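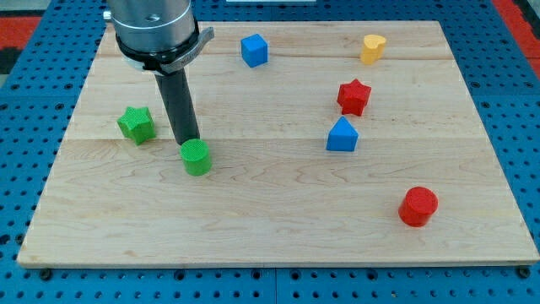
Teaching by Demonstration > Remote control

Pushing blocks by joystick: my demos are rubbish, do I keep them?
Posted by Brustport

I'm driving the arm by joystick to teach it to push one block up to another. With the rod right over the green cylinder I dither, nudge, overshoot and go round again. I have 351 demos and I look drunk in most of them. Bin the lot?

Vanderleia Vieira
Keep the wobbly ones that end up where you meant them to. The arm needs to see you miss and recover, or it'll have no idea what to do when it misses, and it will miss. Cut the long pauses though. Mine learned to hover over a star, thinking deeply, for 200 steps. Also lower your stick speed and start the rod from a different spot each time.

Skirnthorpe
more data. I did 4000

Lacerda
Agree with Vanderleia on the pauses. Are you saying the instruction before you push or writing it in afterwards? Afterwards is kinder to drunks.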